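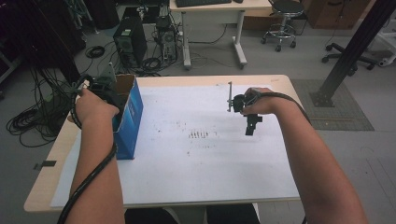 The Jadetti adjustable work table was supplied to the Clovville Lending Library of Household Equipment in February and remained in daily use until this review was prepared. It is sold for home offices, sewing rooms and shared workshops, and our members had asked for an independent opinion before the library bought further units. Most of the tasks carried out on it were ordinary ones: cutting out patterns, wrapping parcels, mending small appliances and sorting stock. For packing and paper work we advise covering the top with a sheet of paper. The paper costs very little and keeps glue and ink away from the finish.

Delivery and assembly

The table arrived in two parcels. The instructions are printed on a single folded sheet and are clear as far as the fitting of the legs, after which the drawings become too small to follow with confidence. Şengül Yaman, who assembled the first unit alone, completed the work in 52 minutes. The second unit was assembled by two people in 39 minutes. All the fixings were present. The hexagonal key supplied is short, and anyone with weak wrists will prefer a longer one of their own.

Stability

At its lowest setting the table stands firmly on both carpet and hard floors. At the highest setting there is a noticeable sway from side to side when a sewing machine is run at speed. The sway was reduced, though not removed, by tightening the rear bolts after the first week of use. The manufacturer's leaflet makes no mention of this and ought to do so. Hand sewing, writing and light repair work were not affected at any height.

Height adjustment

There are 11 positions, each held by a sprung pin on either leg. Both pins must be released together, and the knobs are set too far apart for a person of small build to reach comfortably. Hậu Cao, who used the table for upholstery, found the middle positions well spaced for standing work and the lower ones too close together to be of much value. A seated user will probably choose one height and leave it there.

The surface

The top has a light finish which shows pencil marks but cleans well with a damp cloth. Warm mugs left no rings during the period of use. A craft knife did mark it on the second day, and a cutting mat should be regarded as essential. The front corners are rounded and the rear corners are square – a sensible choice where the table is to be pushed against a wall.

Comparison with the Cù table

The library already owns a Cù folding table of similar size. The Cù is lighter, folds flat in a few seconds and can be carried upstairs by one person. It is also lower than most adults would wish, and its top bows slightly under a heavy load. The Jadetti weighs some 16 kilograms and does not fold. Members who must clear a room at the end of the day will be better served by the Cù. Those with a permanent corner for their work should choose the Jadetti.

Service

A replacement pin was requested from the Wotovmont depot and arrived without charge, although the first letter went unanswered. Spare feet are not sold separately.

Recommendation

Recommended for permanent use at low and middle heights. Not recommended for machine sewing while standing. The library will keep both units, and members may reserve them at the front desk in the usual way.

Review approved for circulation to members, June 11, 2020.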